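Subject: Re: [gripper-build] finger pads, ribs in or out?
From: Katherine Zapata

Wilmer Yupanqui wrote:
> Has anybody tried the ribbed fingers on something rounded?
> Mine hold a box fine but I worry about smooth things. Also,
> what are you using for screws on the white mounts?

Hi Wilmer, and hello to all the new folks who joined in January (welcome, I promise we do get around to answering everybody!)

I've been meaning to write this up for weeks. I printed my set in magenta, mostly because Allano had a spool of it left over and I do love a loud color, and I've been practicing on a computer mouse, which seems like a good mean test for your question.
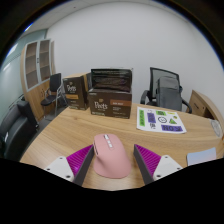
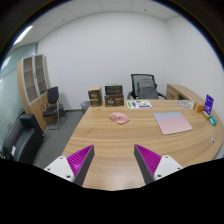

My advice is to go slow on the closing end of the travel. I had my first pair set so stiff that they wouldn't give at all, and I ended up reprinting both at a lower infill, almost 90 minutes apiece on the shop machine. Much happier now! As for screws, I used the short ones from the Mukside kit, snugged down by hand, and please don't crank on them like I did the first time (cracked a mount, said a bad word).

I can send you my files, or bring a spare pair by the shop some evening if you'd like to feel the flex before you print.

Warmly,
Katherine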